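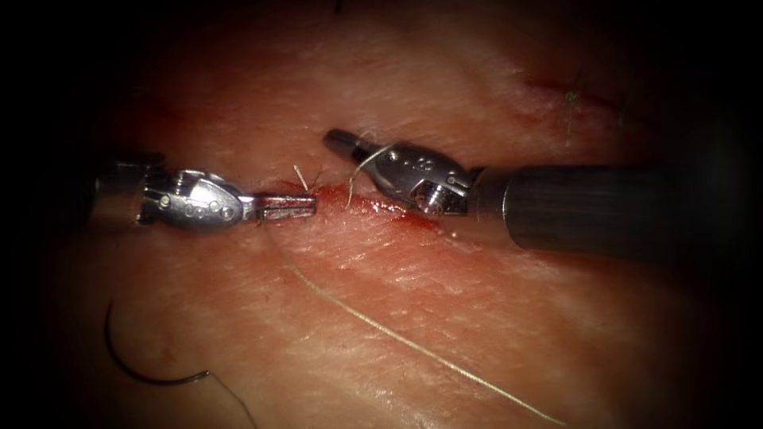 Robotic instruments on either side of a short incision.

Fall meeting moves to Tisham, and registration is open

By Nathalie MacLeod

OK, so the news a lot of you have been emailing me about is finally something I can put in writing. Our fall meeting is moving to Tisham! We signed with the Tungate Conference Center in July, registration went live this morning, and I've already had my first message asking where to park (behind the building, off the service road, free if you get your ticket stamped at the desk).

I know plenty of you loved the old place. I did too, mostly for the river and the little bakery across the street. But we were squeezed in there. Last year 780 people signed up, and if you tried to get into the Saturday-style big talks without standing in line first, you probably watched from the hallway with me. The main hall at the Tungate seats a lot more than that, and it has real aisles, so you can sneak out to answer a page without climbing over four people from your own department.

The program team had 318 abstracts to read this time, which kept them very busy over the summer, and they're still sorting out the last of the poster slots. If you submitted one and you haven't heard yet, please check your junk folder before you write to me. Decisions come from the Vidico system this year and a few hospital mail servers don't seem to like it. If there's nothing in there either, then yes, write to me, and put your abstract number in the subject line.

A few things have changed in the schedule. The opening session starts at 8:30 a.m. and not 8, after what I'll call strong feedback. The Gauthier Lecture has moved from the last afternoon to the first one, so people with early flights home won't miss it again. I can't tell you who's giving it yet (I do know, and I'm terrible at secrets, so please don't ask me in the elevator). Poster viewing now gets a full lunch hour each day with no talks running against it. Presenters have wanted this for years and I'm so glad we could make it work.

Workshops are the part that fills up first. We have 70 places across all the hands-on ones, and you pick yours when you register, not later. Last year I spent most of a week moving people around by hand and I'm not doing it again! There's a waiting list, and it does move, so put your name on it even if it looks long.

Talks in the main hall will be streamed through Vidico for anyone who can't travel. The stream comes with an in-person badge at no extra cost, and there's a lower rate if you only want to watch online. Recordings stay up for six weeks. Workshops won't be streamed or recorded.

About hotels: we have a block of rooms next door and another one near the train station. The one next door is nicer and also noisier, there's a wedding hall on the ground floor. From the station it's a fifteen-minute walk, uphill at the end, or you can take our shuttle, which runs mornings and evenings only. Trainees who need help with travel costs should fill out the short form on the registration page. You'll need a note from your program director, two or three lines is fine.

The welcome reception is on the first evening at 6:30 p.m., upstairs at the Tungate. It's included with your badge, guests pay at the door, and there will be food that counts as dinner this time. Please tick the box for any allergies when you sign up so the kitchen gets the list.

The early rate is good until the end of the month. I'll post the full program here as soon as the session chairs send back their edits.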